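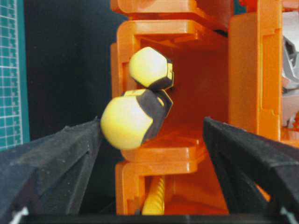
Flerkbridge公共工坊完成小件存放区与操作台改造,七月起全面开放使用

橙色敞口叠放收纳架投入使用,首批覆盖84个工位

(Flerkbridge讯)Flerkbridge公共工坊今日宣布,工坊小件存放区及公共操作台的改造工程已经完成,并将于七月起向全体注册使用者开放。本次改造由Flerkbridge公共工坊主管部门立项,Balline工作空间设计事务所承担整体设计,Sostex公司负责收纳架及台面用品的供应与安装,Madigan职业培训中心参与前期试用与使用规范的编写。改造工程涉及84个工位,共安装敞口收纳格2,390个。

Flerkbridge公共工坊长期面向本地居民、小型企业及在读学员提供手工制作、模型组装、小件维修等活动所需的场地与基础用品。随着注册使用者逐年增加,原有的抽屉柜和带盖收纳箱在日常使用中逐渐显出不便:小件物品放入后难以辨认,同类物品分散在不同柜体之中,取用者往往需要打开多个抽屉才能找到所需物件,用后归位的情况也不理想。工坊在上一年度的使用者意见征集中收到有关存放与取用的书面意见超过800条,为历次征集中单一主题意见数量最多的一次。

根据上述意见,工坊主管部门决定将小件存放方式作为本轮改造的首要内容,并同步更新操作台的台面用品。

一、关于收纳架

新设收纳架采用橙色塑料制成,由形状一致的敞口单元上下叠放而成,转角处为圆角。各单元正面敞开,不设门板与盖板,使用者站在台前即可看到格内物品,并可单手取放。单元内部设有底托,小件物品可在格内直接放置,不需另配盒具。

在颜色选择上,设计方曾提出多种方案。经试用比较,工坊最终采用橙色作为收纳架的统一颜色。Balline工作空间设计事务所在设计说明中指出,公共操作台的台面以深色为主,橙色收纳架与台面之间对比明确,便于使用者在进入工位后迅速确定存放位置,也便于工作人员在闭馆前巡查时发现未归位的物品。对于黄色、黑色等常见外观的小件,橙色格体同样能够提供较为清楚的背景。

收纳架沿操作台一侧摆放,不占用台面中部。工位之间的收纳格规格保持一致,使用者更换工位时无须重新适应。Sostex公司承诺,在约定的服务期内为全部收纳格提供更换服务,如单个单元出现开裂、变形,可单独拆换,相邻单元可继续使用。

二、关于操作台面

改造后的操作台沿用黑色台面,并在主要作业位置平铺带有白色细网格的蓝绿色切割垫。切割垫用于划定作业范围,并保护台面免受刀具及尖锐物件的划伤。垫面上的网格可供使用者在摆放、对齐和比对物件时参考。
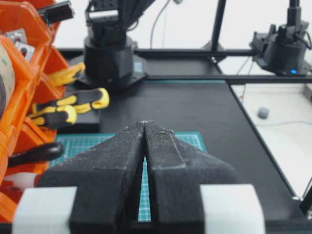 工坊要求,切割、拆装及小件整理等工作应在垫面范围内进行,垫面以外的黑色台面用于临时放置体积较大的物品。使用者在开始作业前,应先确认垫面平整、无残留碎屑;作业结束后,应使用工位所配软刷清理垫面,再以微湿软布擦拭。切割垫不得折叠,不得接触高温物体,亦不得移至其他工位使用。

对于电源线、信号线等线缆,工坊另行制定了管理要求。使用者自带设备的线缆应避开收纳架正面开口,不得横跨垫面。固定设施的线缆由工坊工作人员统一整理,使用者不得自行移动或拆卸。

三、关于存放与归位规则

与硬件改造同步,工坊修订了《小件物品存放与归位规则》,主要内容如下:

(一)每格只存放一类物品。同类物品数量较多时,可占用上下相邻的单元,不得跨架分散存放。

(二)物品放入后不得超出格口。长度超过单元进深的物品,应存放于工坊东侧的长件架。

(三)液体、粉末、含有腐蚀性成分的物品以及开封后的胶粘材料,一律不得放入敞口收纳格。

(四)个人物品不得在收纳格内过夜。闭馆后仍留在格内的个人物品,由服务台统一登记,保留期满后按遗失物处理。

(五)发现收纳格松动、缺损的,应停止使用该单元,并向服务台报修。

上述规则自七月起执行。原有规则中关于抽屉柜和带盖收纳箱的条款同时废止。

四、关于前期试用情况

在全面安装之前,工坊与Madigan职业培训中心共同组织了为期数周的试用。试用在工坊二层北侧的操作区进行,共有70名学员参加,内容包括小件分类、按单取件、作业后归位及台面清理等环节。

试用反馈表明,学员对敞口存放方式总体接受程度较高,多数学员认为取件过程较以往更为顺畅。同时,也有学员提出,敞口单元容易积灰,较低位置的单元在光线不足时不易看清深处。针对积灰问题,工坊已将收纳架清洁纳入每周例行保洁范围;针对光线问题,工坊已调整试用区域的灯具角度,并将根据开放后的使用情况决定是否在其他区域作同样调整。

Madigan职业培训中心表示,该中心将把工位整理作为基础课程的组成部分,学员在进入专业课程学习之前,须先完成物品分类、台面布置和用后归位的练习。相关练习材料由该中心编写,并将供工坊的其他注册使用者免费取阅。

五、旧有家具的处理

改造中撤下的抽屉柜和收纳箱,经检查状况良好的,已转交本地学校及社区活动场所继续使用;不宜继续使用的,由具备资质的单位分类回收。尚有少量抽屉柜存放于工坊一层库房,有需要的非营利机构可向服务台提出书面申请。申请应注明用途、所需数量及自行运输的安排。

六、后续安排

七月期间,工坊将在每日上午开馆后安排工作人员在各操作区提供现场说明,协助使用者熟悉收纳格的分类方式及新的归位规则。首次使用改造后工位的注册使用者,须在服务台签收规则文本。已预约团体活动的学校和机构,其预约继续有效,无须重新办理手续。

Flerkbridge公共工坊主管部门表示,此次改造是工坊公共设施更新计划的第一阶段。第二阶段拟对长件存放区和材料裁切区进行调整,具体方案仍在编制之中,编制完成后将公开征求使用者意见。Balline工作空间设计事务所将继续参与第二阶段的设计工作。

使用者对收纳架、操作台面及相关规则有任何意见或建议,可填写各操作区入口处的意见表,或在服务台当面提出。工坊将对所收意见进行汇总,并在公告栏公布答复。

关于Flerkbridge公共工坊

Flerkbridge公共工坊是面向公众开放的综合性手工与制作场所,设有公共操作区、材料裁切区、培训教室及展示空间,为居民、学员和小型企业提供场地、工具与基础培训服务。

关于Balline工作空间设计事务所

Balline工作空间设计事务所从事公共工坊、教学实训室及小型生产场所的空间规划与家具设计。

关于Sostex公司

Sostex公司供应工作场所收纳用品与台面用品,并提供安装、更换及维护服务。

关于Madigan职业培训中心

Madigan职业培训中心开设装配、维修及手工制作类课程,并与公共机构合作开展实训教学。

媒体垂询及参观申请,请与Flerkbridge公共工坊新闻事务处联系。参观申请须提前以书面形式提交,并注明来访单位、人数及拟参观区域。

(完)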